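买一只手臂之前，先买一张桌子

小型团队如何为机械臂做预算

文／Iolanda Brito

我搬到这个城市以后，给三家公司做过设备采购，其中两家买的是机械臂。我的中文是成年以后学的，写合同比写文章熟练，所以这篇文章如果有一点像合同，请读者原谅。

去年冬天，Falthorpe的负责人Marjatta Tikkanen请我去看她的预算表。Falthorpe是一个很小的团队，一共9个人，做的是厨房和餐桌上的整理工作：让机械臂认识常见的用品，把它们拿起来，放到该放的地方。预算表的第一行写着“机械臂一台”，后面的数字占了全部预算的大部分。第二行是“其他”，没有展开。

我对她说，我想先看第二行。

她有一点不高兴。她说设备的价格已经和供应商谈了六个星期，“其他”只是一些小东西。我理解她的心情。手臂是可以给投资人看的，桌子、线缆和螺丝不可以。但是在我做过的项目里，延期的原因大多数在第二行。

后来我们用一个下午把“其他”拆开，拆成了31个条目。最便宜的是扎带，最贵的是桌面。Marjatta原来打算用仓库里的一张旧会议桌，可是手臂伸出去再停下来的时候，桌子会跟着晃，相机的标定也就跟着不准。她最后订了一张白色台面，预先开好安装孔。报价单上单独有一行“开孔”，按位置收费，所以孔位图要在付款之前画完。Hetby是给她做台面的工厂，交货以后再加一个孔，费用是原来的三倍。

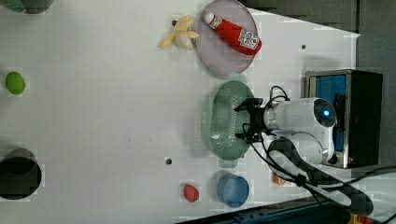 先写任务，再写型号

很多采购人员拿到的需求是一个型号。同事在展会上看见一台手臂，觉得很好，就把型号发过来。我的习惯是把型号退回去，请他写一页纸的任务：要拿什么，最重的是哪一个，最软的是哪一个，从哪里拿到哪里，每小时多少次，失败了谁来处理。

Marjatta的那一页纸写得很具体。她列了番茄酱瓶、沥水篮、盘子、杯子，还有玩具水果。玩具水果是她自己坚持的，理由也很实际：真的香蕉放三天就要换，每次换了以后形状都不同，测试的结果不容易比较。玩具的采购费用在整张表里几乎看不见，可是它省下来的时间不少。

有了任务，负载和臂展才有意义。拿这些东西不需要很大的负载，她原来看中的型号可以降一级。降下来的钱，一部分给了夹爪，一部分给了备用手指。两指平行夹爪对付盘子的边缘和沥水篮的边缘是两件不同的事情，手指的厚度、表面的材料都需要试。我建议她至少留三套手指的预算，她留了四套。她是对的，到六月的时候已经用到第三套。

关于夹爪还有一件事要注意。供应商的报价常常写“含夹爪”，但是不写是否含法兰转接件、线缆和通信模块。Murnon的销售在这一点上比较诚实，他把转接件单独列出来，价格是473欧元。别的供应商没有列，我一开始以为是免费，打电话去问，答案是“到时候再看”。在采购的语言里，“到时候再看”的意思是比473欧元贵。

线缆我想多说两句。夹爪的线从手臂末端出来，要留出弯曲的余量，不能太紧，也不能长到扫到桌上的东西。它每天弯很多次，所以是消耗品，应该放在运行费用里，不应该放在一次性投入里。Falthorpe的做法是每种线多买一根，贴上标签挂在墙上。备用线的总价是103欧元。有一个星期日晚上，一根线坏了，Ismail从墙上拿下新的，当晚就继续工作。如果要等供应商发货，至少是五个工作日。
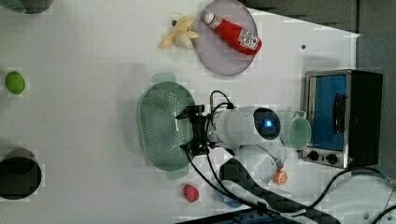 把人的时间也写进表里

Ismail是供应商Murnon推荐的一套控制软件，也是Falthorpe一位工程师的名字。刚开始开会的时候大家常常弄错，会议记录里有一句“Ismail需要重新安装”，现在还贴在茶水间。上面换线的是人，下面说的也是人。

他的时间在第一版预算里是零。Marjatta的理由是，他的工资本来就要付。这个想法在小团队里很普遍，我不同意。安装、标定、写安全评估、重新摆放物品、看失败的记录，这些事情占了他头两个月的大部分工作时间，原来的工作只好推迟。推迟也是成本，只是它出现在另外一张表上。

我们后来这样算：把供应商给出的安装天数乘以二，再加上一个星期的“摆桌子”。所谓摆桌子，就是每一轮测试之间，有人要走过去，把杯子、水果、瓶子重新放好。听起来很轻松，但是一天做下来，这个人没有办法专心做别的事情。如果团队计划连续测试，就要排班，排班就要有预算。

安全评估也要提前做。不少人认为协作型手臂可以直接使用，不需要评估。我的经验是，手臂本身和装上夹爪以后的手臂是两个不同的设备，再加上桌上的物品又是一个。Falthorpe请了外面的顾问，一天半的工作，加上报告，一共2,727欧元。Marjatta看见这个数字的时候问我能不能讲价。我讲过，没有成功。但是顾问提出的一条建议，把急停按钮移到操作者左手边，后来没有人再想移回去。

相机是另外一个容易低估的地方。她的团队在桌子上方装了一个相机，在手腕的位置又装了一个小的。上方的看全局，手腕的看近处，两种视角对不同的问题有用。看近处的那一个，夹爪自己会挡住一部分画面，沥水篮这样比较大的东西又常常不能完整看见，所以选镜头的时候不能只看分辨率，要先在实际的安装高度上试。好的供应商会借给你试用两周。请把“试用”写进邮件，也请把归还的日期写进邮件。

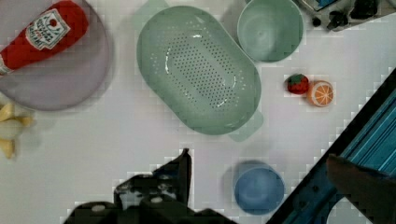

再说存储。相机每天都在产生数据，第一版预算里只有一块硬盘。工程师说够用一年，结果春天还没有过完就满了。我现在的做法是请工程师给一个数字，然后问他，这个数字里面包括失败的测试没有。一般是没有包括。

租还是买，也是读者常常来信问的问题。如果任务还没有稳定，我倾向于先租三个月。租金看起来高，可是合同到期可以换型号，这个自由是有价格的。Falthorpe选择了买，因为她们的任务已经在别的设备上做过半年，换型号的可能性不大。合同里我请Marjatta加了两条：一条是备件的价格在两年之内不变，另一条是软件升级如果改变了接口，供应商要提前三十天通知。第一条对方马上同意，第二条谈了很久，最后写成十四天。

付款的节奏也要谈。供应商喜欢下单时收一大半，我喜欢分成三次：下单、到货、验收。验收不要写“运行正常”，这四个字在法律上几乎没有用。请写清楚用哪些物品，放在什么范围，做多少次，成功多少次算通过。Falthorpe的验收条件直接从那一页任务纸抄过来，双方都省了很多解释。

最后留一笔不写用途的钱。我习惯留总额的百分之十二，财务部门一般会砍到百分之八，所以申请的时候要写百分之十五。Marjatta的这笔钱到现在还剩一点，她打算用来换一张高一些的椅子，给坐在桌子旁边摆东西的那个人。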